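The Grevcombe Register

The Office of Parish Records at Grevcombe wrote to Mrs Randa Najjar in March to inform her that her late husband had never lived in the town. The letter was courteous. It ran to 3 pages and was signed by a Miss Leen Boutros.

Mrs Najjar replied by return of post. Georges Najjar had rung the church bell at Grevcombe for most of his adult life, she wrote, and she enclosed his gloves.

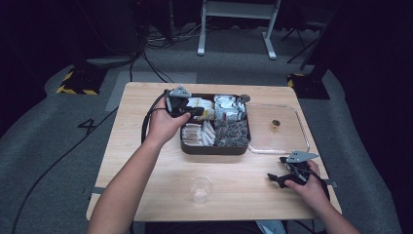 The gloves were entered in the register as item 1141. Under the rules then in force, any object received had to be assigned to a resident, living or dead, before the office closed on Friday. Miss Boutros consulted the rules twice. She then opened a new page, wrote the name of Georges Najjar at the head of it, and left the date of arrival blank.

A second letter was sent to the widow that evening. It stated that an error had been found - the office did not say whose - and that the gloves would be kept in the dry room. Visitors were admitted on application. Mrs Najjar applied the next morning.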